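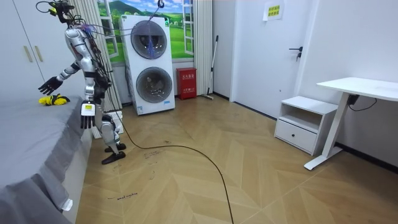
Room B, bedside start pose, arm out over the bed.

Pre-run inspection checklist, with comments
Study: soft-object pickup, two arm-approach methods compared (Lachance and Lirach)
Inspected by: Golnar Kiani
Comments by: Golnar Kiani, Oddur Kárason
October 26, 2022

Section 1. Robot and tether

1.1 Overhead hook and line inspected, no fraying. PASS
1.2 Line clear of the head wiring. PASS WITH COMMENT
GK: Clear today. The wiring up there has the general outlook of a hedge, so look from both sides before you sign.
1.3 Both feet flat, one slightly forward. PASS
1.4 Wrist module label attached. PASS
1.5 Loose colored leads at the shoulders secured. FAIL
GK: Third inspection in a row. "They don't touch anything" is a theory and I would like it tested by someone else.
OK: Ties ordered in July. I will ask again.

Section 2. Floor and furniture

2.1 Long black cable out of the walking path. PASS WITH COMMENT
GK: It crosses the middle of the room in a big loop. Fine for bedside trials, where the feet stay put. Reroute before any walking trial.
2.2 Floor marks legible. PASS WITH COMMENT
GK: "wash machine" can be read. The marks by the robot's feet are faint and open to interpretation. Redraw them.
2.3 Red fire cabinet reachable, nothing in front of it. PASS
2.4 Door unlocked from inside. PASS
2.5 Desk power cable off the floor path. PASS
2.6 Sheet smooth under the target object. PASS WITH COMMENT
OK: Smooth enough. Folds at the side of the bed do not affect the grasp, but folds under the object do, and they do it in Lachance's favor.

Section 3. Grasp check, yellow object

3.1 Working arm reaches the far side of the mattress without leaning the torso. PASS
3.2 Idle arm down, hand open. PASS
3.3 Contact force limit loaded before the hand goes down. PASS
OK: Lirach presses first and closes the fingers second. Lachance tries to pinch from above, like a person picking up somebody else's sock. Check which one is loaded. The file names differ by four letters and we have run the wrong one 2 times.
3.4 Stop button in the operator's hand, not on the desk. PASS
GK: On the desk when I came in.

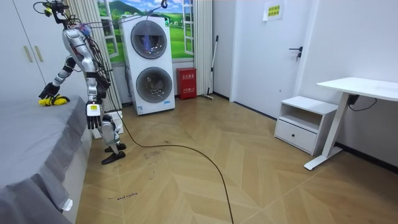

Section 4. Trial record

4.1 Trials logged to date: 401
4.2 Split by method: Lachance 200, Lirach 200
GK: I can add. Who has the other one?
OK: Mercedes Mosquera started a trial with no method selected. It is kept in the log and left out of the comparison.
4.3 Success rule written down before scoring. PASS
OK: Object fully off the sheet and held until the scorer says stop. Khanyisile Coetzee scores without knowing which method ran, though the pressing does rather give it away. That goes in the limitations paragraph.

Section 5. Open items

Tie back shoulder leads - Oddur, before the next powered run
Redraw floor marks - Golnar
Rename the two method files so a tired person can tell them apart - Mercedes

Result: powered runs on hold until 1.5 is closed.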